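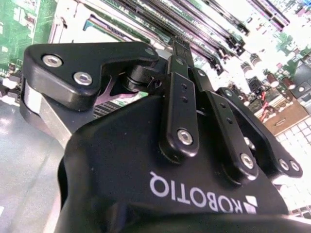 July, 9:40 p.m.

First open gym for volleyball tonight. Twenty minutes of it went to getting the nets up, because the crank on the far standard slips if you let go of it. Gerardo Costa held it while I pinned it. He says the part is ordered. He said that in May too.

Good turnout for summer. Most of last year's JV came, and a few eighth graders who will be freshmen in the fall. Two of the seniors are away until August and told me ahead of time. One just didn't show. I'll text her mother tomorrow.

We did serve receive for the first half hour. Passing is behind where it was at the end of the season, as it always is by July. The platform angles are fine, but the feet are slow and they all wait for the ball to get to them. I put them in threes and had them call the seam before the serve crossed the net. It got louder and then it got better. Serving is the other problem. I want 80 percent in by the first scrimmage, and tonight we were well under that. I had each of them finish with 8 in a row to the deep corner and let them go to water as they got done. The last one off the line was the new kid from Taltley, who would not let me cut it short for her.

The setter question is still open. Mehwish Pirzada has the better hands and the other girl is faster to the second ball. I ran both in a 6-2 for the scrimmage portion and it was a mess for three rotations and then all right. Mehwish dumped on the second contact twice and scored both times. I told her she gets one of those a set when it counts.

Money. The tournament at Dirkilov wants its entry fee by the end of the month. We have $163 left in the team account after the ball order, so that's covered if the car wash does anything close to what it did last year. New knee pads will have to wait. The shirts are a separate matter and the parents are paying for those directly.

Schedule is still not final. Hwang moved our first away match back a week and now it lands two days after the home opener, which I don't like, but their gym floor is being refinished and there's no other opening. I asked for a 4:30 start so the kids don't miss last period. Waiting to hear. The bus request can't go in until I do.

Went over physicals at the end. Roughly half of them have turned the form in. I said no form, no tryout, and I said it again at the door. Somebody will still come up to me that morning with a blank one.

My shoulder hurts from hitting down balls off the box. I must have hit 100 at the back row before I handed it over to Gerardo. Iced it when I got in. Ate leftover rice standing up.

For next time: bring the pump, two of the balls are soft. Start with blocking footwork while their legs are fresh. Find the antenna that goes with the left side. Ask about the key to the storage cage, mine sticks.

Bed by 10:30 if I can.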